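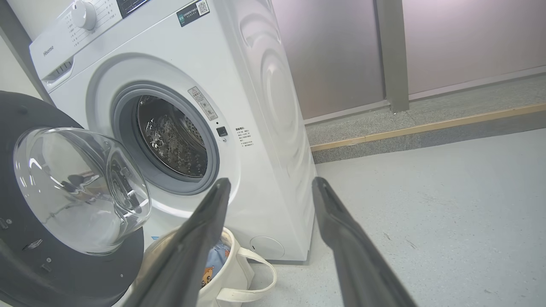

水洗间，Hisense 滚筒洗衣机，舱门敞开。

**七月，茜草染麻，Predasby 窗帘布小样**
记录：Nayeli Villca
上午在场：Marietjie Hlongwane、Cristian Londoño

接上次。上次小样的问题有两个：色偏橘，背面发花。Predasby 那边要的是砖红，略旧，允许批内有轻微深浅，不接受斑块。色卡夹在本子后袋，对色一律在北窗下，不要在灯下判断。

**坯布**

Pustard 的半漂亚麻，平纹，比上一卷稍密。本次取样干重 385 g，剪边后锁边，线用未染棉线，方便看棉麻上色差异。

滴水试验：退浆前水珠停在布面不散，说明浆料和蜡质还在。上次的斑块我倾向于归因于这一步没做透。Cristian 认为是媒染时布没有展开，两种可能都保留，本次把两步都改了，所以即使结果好也分不清是哪一步起作用。要分清得另做对照，见文末。

退浆和精练：
- 先进滚筒洗一遍，中性洗剂，不加柔顺剂，中速脱水。柔顺剂会在纤维上留膜，后面媒染吃不匀。
- 洗衣机的洗剂盒每次用前冲一下。上周有人用过柔顺剂，盒壁上还能闻到味道。
- 再入不锈钢锅，纯碱液，小沸，时间凭液色判断。液色由浅黄到茶色后换液，换到第二锅基本不再出色。
- 温水洗到中性，滴水试验复测：水珠落下即散，四角和中心各测一次，一致。

精练后布面手感变硬，晾干后有死褶。死褶处以前出现过浅色线，所以这次不拧，平摊沥水。

**媒染**

流程为单宁—明矾—单宁。麻直接上明矾吃得很少，这一点以前的记录已经写过，不再重复。

单宁用五倍子粉，先用少量热水调成糊，过纱布，再兑入浴中。上次直接撒粉，底部有结块，布贴着锅底的那一面颜色重。浸 4 小时，中间翻布，每次翻动把折叠处换位。液面要没过布，露出液面的部分会氧化发暗，最后能看到一条水位线。

明矾浴加少量纯碱中和。加碱时分次，边加边搅，泡沫下去再加下一次。加得太快会出白色絮状沉淀，沉淀落到布上，染出来就是白点。今天第二次加料时略急，出了一点絮，搅拌后消失，继续。

pH 用 Sakai 的笔测，测之前校准。校准液只剩一个瓶底，已写到采购单上。笔的读数跳动较大，同一杯液静置后再读才稳定，记录均取静置后的读数。试纸作为参照，与笔的方向一致。

第二次单宁后轻洗一遍，只去浮料。布呈浅米色，均匀，对光看没有明显云斑。未加铁。锅、夹子、搅拌棒都按无铁的那一套取用，标蓝胶带。Marietjie 发现有一根棒的胶带掉了，无法确认来源，已剔出，不再用于红色系。

**染浴**

茜草根来自 Rotberg，切段，今年的新批。根段断面颜色比旧批偏黄，粉碎后闻起来甜味较重。粉碎到粗砂大小，不要更细，太细会从滤袋漏出来，粘在布上很难洗掉。

处理步骤：
1. 粗粉装袋，冷水浸泡过夜，倒掉第一道水。第一道水偏黄褐，去掉后橘调应当减弱。
2. 重新加水，缓慢升温。
3. 揉袋，液色转深红后入布。
4. 保温，不沸。升过头会把褐色成分带出来，颜色发闷。
5. 关火，布留在浴中随锅冷却。

本地自来水硬度够，没有另加碳酸钙。上次用的是桶装纯水，我怀疑偏橘也与此有关。今天全程用自来水，从同一个龙头接。每次补水先在烧杯里量好，一杯 1,000 ml，预热到与浴温接近再从锅边加，不直接浇在布上。

升温比预想慢。电炉的旋钮刻度不可信，同一格位冷锅和热锅的升速差很多，只看温度计。温度计探头挂在锅的中层，不碰底也不碰布。靠墙那一侧的炉盘加热偏慢，锅要隔一段时间转一下方向。

翻布由 Cristian 和我轮流。麻布吸水后很重，用一根棒挑容易在同一条线上反复受力，改成两根棒，从两边托起，放下时换面。浴的体积偏小，布还是有重叠，这一点没有解决。大样必须换大锅，或者拆幅分染，但分染会有缸差，Predasby 的窗帘是成对挂的，缸差会很显眼。

**冷却与后处理**

出浴时颜色偏深，这是湿态，不作判断。先在空气中挂一阵，再漂洗，浮色多，水换了好几遍才转淡。手洗，未进机器。

皂洗用中性皂液，温水，时间短。皂洗液呈淡粉，比上次浅很多。之后清水过净，阴干。晾杆上垫白布，防止压痕，白布上沾到的颜色可以顺便当作浮色是否洗净的参照，今天沾色很轻。

干态对色结果：
- 色相：砖红，较上次明显偏红，橘调仍有少许，可以接受。
- 深度：比色卡略深半档。下次减茜草用量，不减时间。
- 匀度：正面好。背面靠近一条折线处有一道浅痕，逆光才看得到。位置与沥水时的折叠处吻合。
- 锁边棉线：比麻深，符合预期。成品缝线要另配，不要用未染棉线一起染。

Alcides Castaño 下午来看过，认为深度就按现在的走，客户房间朝南，日晒后会浅下来。我不同意把褪色当作调色手段，除非先有日晒数据。暂定两种深度各出一块给客户选。

**牢度**

只做了简易项目，不能替代送检。

| 项目 | 做法 | 结果 |
|---|---|---|
| 干摩擦 | 白棉布往复擦 | 几乎无沾色 |
| 湿摩擦 | 白棉布浸湿拧干后擦 | 轻微沾粉 |
| 皂洗 | 与白棉、白毛贴衬同浸 | 白棉轻微，白毛稍重 |
| 酸碱点滴 | 稀醋、稀纯碱液各滴一处 | 醋处转橘，碱处转紫，冲洗后碱处仍可辨 |

碱处变色要写进给客户的护理说明：不用洗衣粉，不用含碱的去渍剂，用中性洗剂，冷水。建议干洗还是水洗，Alcides 去问，没有答复前不要口头答应任何一种。

机洗项目还没做。打算从今天的样布上裁一条，缝上贴衬，装网袋，用柔和程序洗，干后与未洗的留样并排比较。滚筒要先空转冲一遍，洗完再冲一遍，免得带色给后面的坯布。贴衬布的边要锁好，上次散边的线头缠在一起，几乎没法读数。

日晒样已夹在南窗，一半用铝箔遮住。开始时间写在夹子的标签上。铝箔边缘压紧，去年的那块因为翘边，明暗交界是糊的。

**废液**

茜草渣沥干后袋装，不进下水。明矾浴留着，补料再用一次，桶上写明用过的纤维和次数，没有写明的一律倒掉。单宁浴发酸得快，天热，不留。

**Ngọc Tăng 的批注（傍晚）**

背面那道浅痕我看了，不像媒染问题，媒染不匀边缘是散的，这道边缘很直。建议沥水时用网架，不要搭在杆上。另外，Rotberg 新批和旧批应当各染一块小样，否则橘调减弱究竟来自弃第一道水、换自来水还是换了根，没有依据。旧批还剩一点，在架子最上层的纸袋里，够小样用，不要拿去做别的。

**下次**

- [ ] 对照组：只改精练／只改展布，其余照上次
- [ ] 新旧茜草各一块，同浴媒染，分锅染
- [ ] 纯水与自来水对比，纯水组补碳酸钙再加一块
- [ ] 网架，尺寸要放得进水槽
- [ ] 校准液到货后复核 Sakai 笔
- [ ] 机洗样裁条、缝贴衬（Marietjie）
- [ ] 向 Pustard 确认这卷布的浆料种类，他们的随货单上只写了“常规上浆”
- [ ] 大锅：问清容量和内壁材质再定

样布编号写在锁边线旁边，用的是布标笔，染后仍清楚。留样裁下左下角，钉在下一页，反面朝上。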